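Simulation notes: wrist view alone for drawer and counter tasks

The Ruken group has finished the August round of its camera ablation, and the numbers are now in the shared results table. The question was narrow. A policy trained on both the wrist view and a fixed room view does well on kitchen tasks in simulation. How much of that performance survives when the fixed view is removed at training time, so that the policy sees only what the gripper sees?

Setup was kept close to the spring round. Training used 1,476 simulated demonstrations spread over 9 tasks, all of them in the Plurkwood kitchen set. Each demonstration was replayed with new textures on walls, counters and cabinet fronts, drawn from the same texture pool for both conditions. Network size, action rate and number of training steps were held fixed. The only difference between the two conditions was the image input. Joint positions and gripper opening were supplied in both.

With both views, the policy completed 72 percent of evaluation episodes. With the wrist view alone it completed 30 percent. The loss was not evenly spread. Tasks that start with the target already in front of the fingers lost little. Tasks that require the arm to travel first accounted for most of the failures, and in the replays the usual pattern was a confident move toward the wrong surface followed by a stall.

Driss Ashour went through the failed episodes and sorted them by what the wrist camera had in view at the moment the arm committed to a direction. Two conditions stood out. In the first, cabinet panels or drawer fronts overlap at a steep angle and the policy has to infer which edge belongs to which part. In the second, a large share of the image is plain wall, and the few useful cues are pushed to one side. Texture randomization makes both worse, as a wall in one episode may carry a pattern used on a counter in the next.

A short history buffer was tried as a remedy. It helped in the second condition and did nothing measurable in the first. The group's reading is that a policy that has recently seen the counter can remember where it is, while a confusing edge remains confusing over several steps. A run with a wider field of view is queued on the Popescu cluster. Results will be added to the same table, under the same task names.

Wrist views from the kitchen set, fingers apart in both:
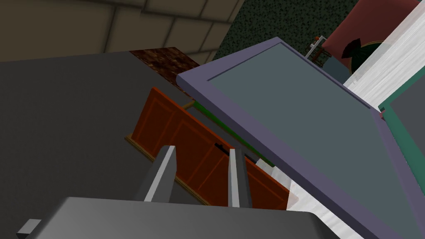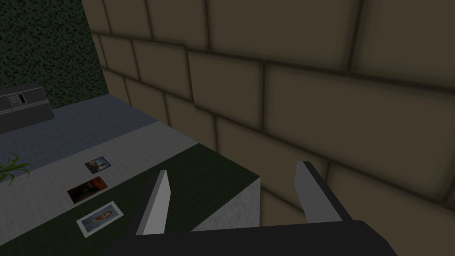

Azra Kos wrote in to ask whether the fixed view could be kept during training and dropped only at evaluation, with the wrist encoder trained to predict the features of the missing camera. She has tried a version of this on the Plirndale shelf tasks and found that the predicted features were useful early in an episode and drifted once the arm was close to the target. She would like to see the 30 percent figure broken down by task before anyone spends more compute on history length.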